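Clearing the table: a better way to sort a play kitchen
November 4, 2020

Most play kitchens start small. Somebody buys a frying pan and a bunch of bananas, a grandparent adds a set of cups, and by the following July there are three boxes of the stuff and no lid that fits.

The quickest way to deal with it is to tip everything onto one large table and look at it from above. A white top is best, as small fruits show up well on it. Clear the table first and allow two hours for a full set.

Begin with the large pieces. Pans, plates and colanders decide how much storage you need, and most of the rest will fit inside them. A colander with two handles can hold all the small fruit and be carried to the shelf in one go. 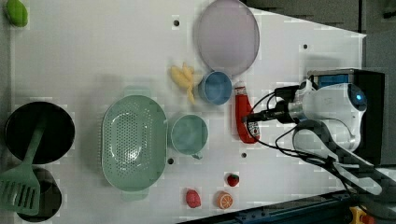 Cups and mugs come next. Keep them low down, where a child can reach them, and don't stack more than two. Spatulas can lie across a pan or stand in a pot - children seem to find them either way.

Bottles are the awkward ones. Ketchup rolls off shelves, so give it a tray with a rim. Sirkora makes a plain one, and the deeper Ballholm tray takes plates as well.

Strawberries, raspberries and orange slices go missing more than anything else. We lost 2 strawberries behind a radiator this summer and found them when the room was painted. A drawstring bag on a hook has worked well since then - ours is from Brillero and still has its original cord.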